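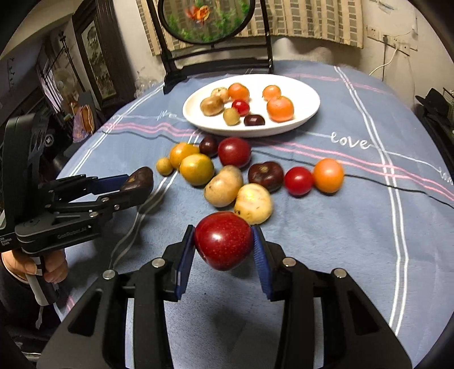
Home Kitchen Basics, Session 4: Sorting and Storing Fresh Produce
Handout to go with the talk. Bring it back next time, we'll write on it.

Hi all. A few of you asked me to put my rambling into some kind of order after last session, so I've tried. I still wander off in the middle, sorry (Maham Niazi typed up the bit on potatoes from her own notes, and it's much tidier than mine).

Before you start

Clear the table and put a cloth down. I like a cloth because round things roll, and a cherry tomato that gets under the stove stays there until December. Put one big plate or platter at the back. Then tip everything out and spread it around so you can see all of it at once. Please don't sort straight out of the bag! You end up with the soft one at the bottom every time.

First pass: what is it?

Sounds silly, I know. But mix dark plums with the darker kinds of tomato and you'll pick up the wrong one sooner or later, I still do it. Look at the stem end. A tomato usually has a little scar or a bit of green left on it, and a plum has a small dimple and often a crease running down one side. If you're still stuck, smell it. Golshifteh Taheri can do this with her eyes shut and I'm very jealous.

Second pass: how ripe?

Use the flat of your fingers, never the tips. Fingertips bruise, and the bruise shows up two days later when you've forgotten you did it. Hold apples around the sides and lift. You want an apple hard all over. Tomatoes should give a tiny bit, plums a bit more. Potatoes shouldn't give at all.

Color helps with tomatoes only if you know the variety. Plenty of yellow and orange ones are as ripe as they'll ever get, and if you wait for them to go red you'll be waiting a long time. Go by feel.

Where things go

Apples: fridge drawer, in a bag with a few holes. They give off ethylene, the gas that hurries other fruit along, so keep them away from anything you want to slow down. Want a hard plum ready sooner? Paper bag, one apple, fold the top over and check it every day.

Tomatoes: on the counter, stem side down, out of the sun, in one layer. Once they're properly ripe they can go in the fridge for a few days, but let them warm up before you eat them or they taste of nothing much.

Plums: counter until they soften, then fridge.

Potatoes (this is Maham's part): somewhere dark, cool and airy. A paper sack or an open crate is fine, a tied plastic bag isn't. Don't wash them first. Small brown marks on the skin are usually only skin deep and peel away. Sprouts can be cut out if the potato is still firm. Green skin is different: cut small green patches out generously, and if there's a lot of green or it tastes bitter, throw the potato away.

The "eat me first" plate

This is the habit I'd love you all to pick up. Anything ripe today goes on the plate, whatever it is, and the plate lives where people walk past it. Mixed is fine for a day. At my house it's empty by supper, apart from the potatoes, which somebody has to cook.

For next time (12th October)

Try the sort at home and write down what you had to throw out and why. Samina Marwat is bringing her plum chutney, so bring a spoon, and a jar if you'd like to take some home.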